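Minutes, Fundumness Footpaths and Ponds Group, December meeting

I'm doing the minutes again as I was the one with a pen. Eleven of us came, plus a dog, and we got going at 7.20pm once the tea was sorted.

Last minutes: agreed, apart from the bit where I put Lill Lane and meant Lill Bank. Sorry! Now fixed.

Money: we have £2,868 in the account, which is more than I'd dared hope for (the plant sale did us proud). Out of that we owe £217 for gravel, and we all said yes to paying it before Christmas.

Starkard steps: we talked about these for ages. The quote for new treads and a handrail is £1,696, and a couple of people thought that steep for a short flight of steps. I said I'd slipped on them twice this autumn and would happily pay it myself if I had it. Vote taken, carried, two against. I'm to ring the builder and ask if he can start once the ground dries out a bit.

Droso pond: the reeds have gone mad. Work morning planned for the new year, bring wellies and a rake if you've got one. We'll need around 20 people to clear the far bank in one go, so please nag your neighbours. Frogspawn usually turns up early down there and I'd like us well out of the way by then.

Stile by the chapel: still wobbly. Still waiting on the landowner. I'll write again, a bit less politely.

Any other business: could we have biscuits without raisins next time? Noted, with feeling. Old path maps are wanted for copying, so have a rummage at home.

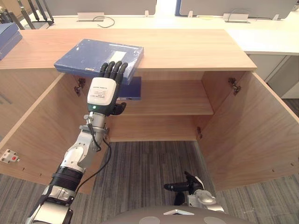
Blue file box, on top of the cabinet.

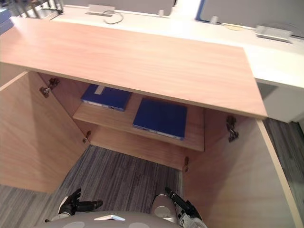
Fundumness, December

We finished at 8.50pm. Next meeting is in the new year, same room, and I'll put a note round with the time.

Contact the group | © Fundumness Footpaths and Ponds Group | Back to top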